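Tramum Adds Hexagonal Format to Bidurex Wall Tile Line

Large-format tile and matched grout go on sale September 1 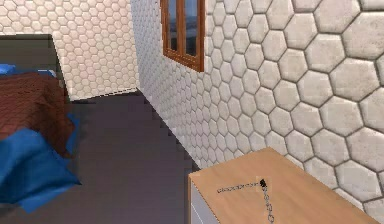 Rendering: White hexagonal wall tile with dark grey grout lines, installed beneath a wood-frame window.

MOCANU, Thursday, September 1, 2022 – Tramum, a maker of ceramic wall tile and setting materials, today released a hexagonal format in its Bidurex line of interior wall tile. The format is offered for residential and light commercial walls and is available to order through the company's dealers and from the trade counter at its Mocanu plant.

Bidurex was previously sold in square and rectangular formats only. The hexagonal tile uses the same body and the same glaze as those formats, and it can be set with the same mortars. Existing Bidurex trim pieces fit the new tile without modification.

The tile is supplied in four colors: off-white, pale grey, sand and slate. All four have a matte finish. Pieces are sorted by size before packing, and the size code is printed on the end of each carton. Installers should not mix size codes on a single wall. A difference between codes that is hard to see in a straight joint will build up across a hexagonal layout and show as a joint that opens or closes toward one side of the room.

"Most of the calls we get on hexagonal work are about layout," said Hiu-tung Tam, product manager for wall tile at Tramum. "The installer starts from a corner, the corner is out of plumb, and by the time the work reaches the window the rows have drifted. We wrote the new installation sheet around a centerline start, and we moved the page on cuts at openings to the front."

The installation sheet, numbered 7 in the Bidurex series, replaces the general wall sheet for this format. It covers substrate flatness, centerline layout, cuts at sills and jambs, movement joints and cleaning. It permits two orientations, point-up and flat-up, and gives a separate cutting diagram for each. Waste is higher in the point-up orientation on walls with several openings, and the sheet includes a table for adjusting the order quantity.

Tramum is also releasing a grout for use with the format. Vindotham is a cement-based, polymer-modified grout in eight colors, intended for narrow joints. It is mixed with water only. Sealing is not required on interior walls outside of wet areas. In showers and tub surrounds, a waterproof membrane must be installed behind the tile, as with all products in the line.

"A dark joint next to a light tile shows every variation in width," said Keegan Stubbs, technical services lead. "We recommend spacers at every side for the first rows and a check with a straightedge before the mortar sets. Grout haze should be wiped the same day. The matte glaze holds it more than a gloss glaze does."

The hexagonal format is rated for walls only. It has not been tested for floors, countertops or exterior use, and the product warranty does not extend to those applications. Heated wall panels are permitted where the panel maker allows a ceramic finish.

Sample boards in all colors are shipping to dealers now. A matching half-tile for straight edges is scheduled for December. Until then, edges are to be cut on site with a wet saw and finished with standard Bidurex trim.

About Tramum
Tramum manufactures ceramic wall tile, grout and trim at its plant in Mocanu. Its products are sold through independent tile dealers and building supply yards.

Press and technical inquiries
Keegan Stubbs, Technical Services, Tramum, Mocanu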